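Flundgate Conservation Workshop
Bench notebook, paper and bindings
January, entry begun 9:15 a.m.

Subject: Starch paste trials for spine linings, second series

The purpose of this series is to determine whether the wheat starch supplied by Sotetti may replace the Katsaros starch currently used for spine linings and hinge repairs. The first series was inconclusive. The two starches were cooked on separate occasions and by separate methods, and the results could not be compared. Both are now cooked in the same pan, on the same hot plate, one directly after the other, and both are strained through the same sieve.

Proportions are one part starch to 5 parts deionized water by volume. Dry starch was soaked in a portion of the water for an hour before heating. Each batch was stirred without pause until it turned translucent and then kept on low heat for a further 15 minutes. The Sotetti paste thickened noticeably sooner. It also caught slightly on the bottom of the pan, and the scorched part was left behind when the paste was turned out.

Both pastes were left to cool under a damp cloth and strained twice. After the second straining the Katsaros paste was smooth and took water readily under the brush. The Sotetti paste kept a few small lumps, which did not break down with working. A third straining removed them, at the cost of a fair amount of paste. 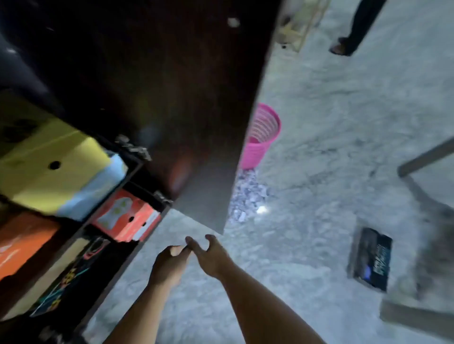 Test strips were cut from the Dromano kozo paper, medium weight, with the grain running the long way. Strips were pasted in pairs, pressed between blotters, and left under weights. A further set was pasted to scraps of calf leather and to unbleached linen, these being the two surfaces met most often in the current group of ledgers. Each strip was marked in pencil with a letter for the starch and a number for the dilution. Ink must not be used for marking; two strips from the first series were lost to bleeding.

Observations at 2:30 p.m., strips still under weight:

Paper to paper, full strength. Both pastes had taken hold. No lifting at the corners.

Paper to paper, thinned. Katsaros satisfactory. Sotetti strips showed cockling along one long edge. It is not clear whether this comes from the paste or from uneven wetting, and the set is to be repeated.

Paper to linen. No difference found between the two.

Paper to leather. Katsaros strips lay flat. Sotetti strips could be lifted with a spatula at the ends, though the centers held. The leather scraps were not all from one skin, and some had old dressing on the surface. Colleagues repeating this test should wipe the scraps down first and record the skin each one was taken from.

Reversibility was checked on one pair from each full-strength set, using damp blotter applied for a few minutes at a time. The Katsaros pair released cleanly. The Sotetti pair also released, with more swelling of the paper and a faint residue that had to be rolled off with a swab. This is acceptable for linings and not for hinges on printed leaves.
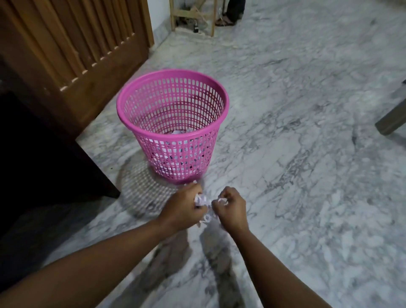 Storage. One jar of each paste has been placed in the refrigerator, filled to the shoulder with a layer of water over the top. The water is to be changed every morning. Jars are labeled with the starch and the batch. Any paste showing pink or gray spots is to be discarded whole, and no attempt should be made to skim it.

Supply. The remaining Katsaros starch was weighed at the end of the session and came to 530 grams. This should be enough for the ledgers now on the bench, though not for the map guards planned after them. Until the trials are finished, Katsaros is reserved for hinges and leather. Sotetti may be used for linen linings at full strength.

Equipment. The horsehair sieve has a small split near the frame and should be turned so that the split is kept clear of the paste. A replacement has been requested. The hot plate runs hotter on the left side than on the right, and the pan was moved partway through the first batch for this reason. The second batch was cooked on the right side throughout. This is a difference between the batches and should be borne in mind when the figures are compared.

To be done next:

Repeat the thinned paper set with both sides wetted by spray.
Cook the Sotetti at a lower heat, with a longer soak.
Check the leather strips once fully dry.
Order blotters, heavy weight.

Weights left in place overnight. Entry closed 4:50 p.m.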